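3.2 Hand-held gripper, second build

The first build (Section 3.1) was put together on the bench at Perkenham and only ever used there. For the second we wanted somthing that could be carried into a bedroom and used by one person, sat or standing, with no bench at all. Parts were cut and printed in the shared workshop over one Friday and finished at home by Tosh. Total spend on fixings and plastic was 46 pounds, not counting the two fingers we had to reprint.

Design kept simple. Two soft fingers, yellow, wide at the base, an oval recess in each so they give a little when they close on cloth. Slotted side arms either side. Black housing, screws reachable from the front - Stoica's earlier version had to come half apart to swap a finger and we were sick of it. Fisheye camera, fixed to the tool. Fig. 4 gives the camera's own view over a bed with a pink cloth lying across the sheet, a second gripper in hand at lower left.

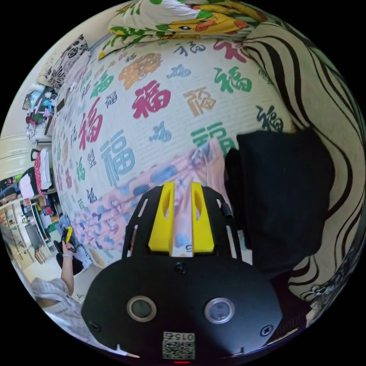 Figure 4. Second build over bedding, on-tool camera. Label and red light strip at foot of housing.

3.3 Notes from home use

Bedding is hard. The sheet in Fig. 4 is covered in printed 福 characters in all sizes and colours, and the cloth on top has a pattern of its own, so edges found by colour alone are poor. Folds are better. We ended up marking fold lines by hand for 26 clips and dropping the colour step altogether.

Weight matters more than we thought. After 12 minutes Roman reported a sore wrist, Văduva a bit later. Moving the battery back towards the grip helped, didn't cure it. Finger spacing was left alone, a wider gap lost thin cloth at the hem.

Screws work loose. Thread lock on all of them now, checked before each session. One side arm cracked at the slot in April and was reprinted thicker, no trouble from it after that. Drawings for both versions of the arm are in the Presard folder, file names are a mess, sorry.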